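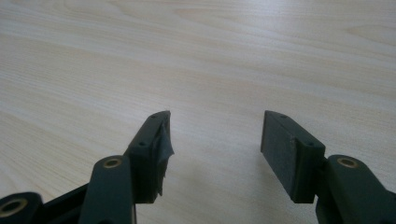

Pale wood grain on the tabletop

Wanted: people to try out our new hot springs week before we sell it

Last updated: Thursday, 4:15 p.m.
54 shares | 2 comments

Okay, so! After way too long talking about it, we're finally running a test week of the Mekthorpe Springs trip in September, and I need people to come along and tell me what's wrong with it.

If you don't know us, Kastside is a small travel outfit that puts together slow trips for tired people. We've done walking weeks and a couple of quiet weekends by the lake (the ones with the terrible coffee, sorry again), but we've never done a full week built around hot water, early nights and good food. The plan right now is a soak before breakfast, an easy walk on the Simard trail, a long lunch, and then an afternoon with almost nothing on it. I say "almost" because Tanner keeps trying to slip a breathing class in there. You'll get to vote on that.

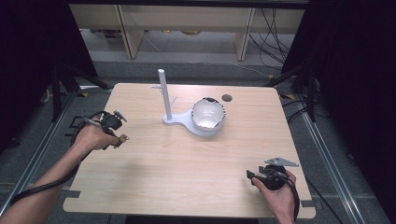

Yvette Marchand
Trip Planner, Kastside

You don't have to be fit or bendy or into any particular kind of wellness. I'd love a real mix: people who travel alone, couples, a parent and a grown kid, somebody who has never once enjoyed a spa. You do need to be 18 or over, able to walk a few miles on a dirt path with some hills, and okay with sharing a bathroom. If you're pregnant or have a heart condition, please talk to your doctor about the hot pools before you write to me. The big pool sits at 103 degrees and it's not for everyone.

What you get: the room, all your meals, the pools, the walks, and a ride up from the Skotell bus station and back. You pay your own way to Skotell, plus a flat $54 for the linen and the pool pass. Wine is extra, and so is massage, though Josée Perron is coming up for part of the week and she's giving testers a lower rate.

What I get: your opinions! There's a short form every night after dinner (it takes a few minutes, I promise) and one longer phone call with me once you've been home a week. Please be blunt. I'd much rather hear that the pillows are awful from you than from somebody who paid full price. We may quote what you write on our site, first name only, and you can say no to that without it hurting your chances.

To put your name in, email me a few lines about who you are, how you usually travel and what you do when you need a rest. Tell me about food allergies too, and if you snore, say so, as the walls are thin. Skip the resume. If you're applying with someone, send one email for both of you.

I read them all myself, so give me a little while to write back. This call went out to 2,308 people on our mailing list and the lodge is not big, so I won't be able to say yes to everybody. I'll keep a waiting list for drop-outs.

Oh, and bring sandals you don't mind ruining. The minerals eat everything.

Contact: Yvette Marchand, Trip Planner | © Kastside | Back to top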